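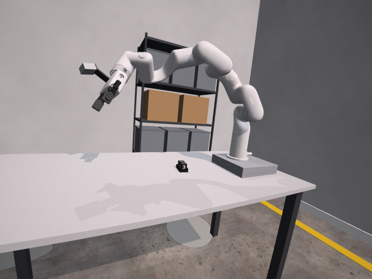
Notebook, color and finishes bench
Thursday, started 9:40

Carried over from last time: the yellow ochre question for the Durnenon chapel panels. Kevser Özkan wants the symbolic scheme in the guide leaflet to match what is on the boards, and at present it doesn't. The leaflet draft calls the border "gold, for divine light." The border is an earth yellow with a brown glaze over it. No leaf found in any of the samples so far.

Read through the Ravell handbook again on yellow. Its entry gives two senses: light and harvest when the tone is warm and clean, envy and betrayal when it leans green or dull. No sources for the second sense except a reference to Judas's robe. That convention is real enough in northern painting but I would not apply it to a border. Suggest the leaflet says "yellow, standing in for gold" and stops there.

Swatches
Made up the Zulteck ochre in linseed, two coats on gessoed card, second coat after overnight drying. Viewed under the daylight lamp and again under the warm lamp.

Daylight lamp: reads as plain yellow, slightly chalky.
Warm lamp: reads close to gold, even without any gloss.

The chapel was lit by candles, so the warm lamp is the one to argue from. Reflectance readings on the dry card, one at 511 nm and one at 578 nm. The second is much the higher, as expected for an iron oxide yellow. Curve to be redone with the white tile cleaned, I had a thumbprint on it for the first run.

Sample 2 from the lower border has a green cast. First thought was a copper green mixed in. Under magnification it is ochre with fine black, no green particles seen at 400x. Black and yellow will do that. So the "envy" reading in the draft rests on a bit of carbon black, possibly just candle soot worked into the varnish. Needs a solvent swab before anyone writes it up.

Tripathi color chart: the page we use for matching has faded along the outer edge. Compare only to the inner strip until the replacement comes. Anything matched in March against the outer strip should be marked doubtful, including my own note on the red robe (scarlet vs. madder).

For Kevser
- Drop "gold" from the caption, or put it in quotes.
- Keep the paragraph on red and martyrdom, it agrees with the figures.
- Green cast: no symbolic claim for now.
- Is the purple in the side panel described from the object or from the old postcard? The postcard runs blue.

14:15. Third coat on the spare card, left in the rack with the lid off. Swab test next session, then the blue of the mantle, where I suspect overpaint along the hem.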